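Sidside Forum > Home and Workspace > Cables, Chargers, Power
Thread: Long power strip on a work table, mat under it or not?
17 replies, 1,851 views. Showing selected page 1

tomek_w
Hello all. I have one big table in my home and it must serve for everything: repair of small things, homework of my daughter, sometimes dinner. The wall outlet is far, so I use a long power strip with many sockets. My question is where this strip should live. Now it lies on the table and it slides each time I pull a plug out. It also has scratched the table top in two places. I was thinking to put a felt mat under it. Does felt help, or does it only collect dust? Please also tell me how you keep the adapters in order, I have too many and they are all black.

garagenina
Screw it under the table edge and forget about it. A strip on top of a table is a spilled coffee waiting to happen.

tomek_w
Thank you, but the table is rented together with the apartment. I am not allowed to make holes.

garagenina
Clamp mount then. Hlongwane makes one, no holes. I still would not leave it on top if you eat there.

oldplug53
I disagree with Nina a little. If you plug and unplug ten times a day, a strip under the table is torture for the knees and the back. I had mine under for one winter and I moved it up again in April. For things that stay plugged in, under is good. For things that change, on top is better, but please not during dinner.

About the mat: I have felt, 3 millimeters thick. It protects the table very well. It does not stop the sliding completely, it depends what the table top is made of. On my smooth one the whole mat travels together with the strip. I put four small rubber dots on the corners and now it stays.

mirela_k
Felt does collect dust, and also cat hair, in my case mostly cat hair. A lint roller takes one minute. I would choose gray, on black you see everything.

garagenina
Is felt okay under something that can get warm? Serious question.

oldplug53
A strip should not get warm enough for this to matter. If yours is getting warm, the mat is the smaller problem: too much is connected to it, or a contact inside is bad. I would stop using it and buy another one. Also never cover the strip with the mat or with clothes, only put it on top.

mirela_k
And don't plug one strip into another strip. I know you didn't ask.

tomek_w
No, I have only one. It is not warm, I touched it now to be sure. My load is small, a lamp, a laptop and phone chargers.

lerato_n
Hi, Lerato Naidoo here, I help to run the shared workroom at Skoltbridge. We have used large felt mats for nearly a year and I can tell what I learned.

First, take a mat much bigger than the strip. We began with narrow pieces, and the strip was always half on and half off. With the big one you can turn the strip in any direction, and small screws do not roll away so fast.

Second, hold the strip with your free hand when you work with the plug. It sounds too simple for advice, but people pull with one hand and the strip jumps, and then it knocks over what is near to it.

Third, keep the loose cables off the mat. They can be in a heap next to it, I am not strict about beauty, but the mat should stay free for the work.

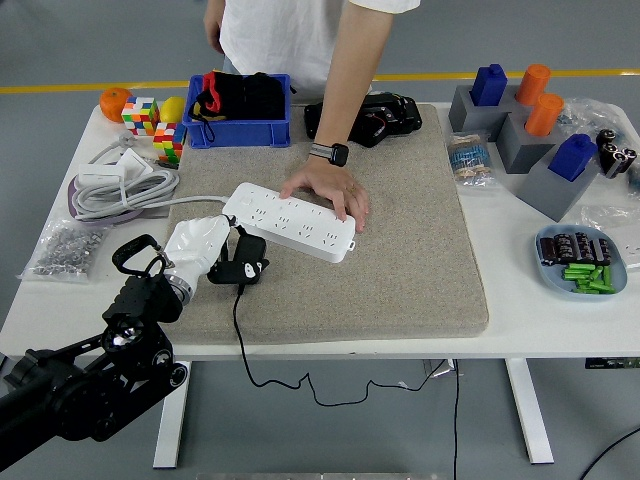 Power strip on the gray felt mat, with the cables to the side.

tomek_w
Thank you Lerato, this is very useful! I like that the strip lies diagonally, I always put it parallel to the edge and then the big adapters hang over the table. I see also a small loop at the end of the strip. Is this for hanging it?

lerato_n
I would use such a loop only for putting the strip away, unplugged, on a hook. I would not let it carry the weight while everything is connected.

garagenina
Okay, the big mat looks better than I expected. But that thin black cable going down over the front of the table would make me nervous. I catch everything with my knee.

oldplug53
Same here. At home I send everything over the back edge — the chair is always in front.

mirela_k
The puzzle cubes and the fruit at the back corner are very much like my own desk. Mine has also a lemon, it is there since last week.

lerato_n
Nina, you are right about the front edge as a general rule. At a table where a child does homework I would be more careful with it than in a workroom.

tomek_w
Good, so I will order a gray mat and the rubber dots. And the adapters, does somebody have an idea? I tried white tape with a pen, but the writing disappears after a month.

mirela_k
Paint pen directly on the plastic. Mine from Claltar has survived two years. Write on the side, not on the top where your fingers go.

oldplug53
Or a different color of tape for each device, without any writing. You only need to remember the colors. I don't, but my wife does.

tomek_w
I will try the paint pen first. I will write again when the mat is here.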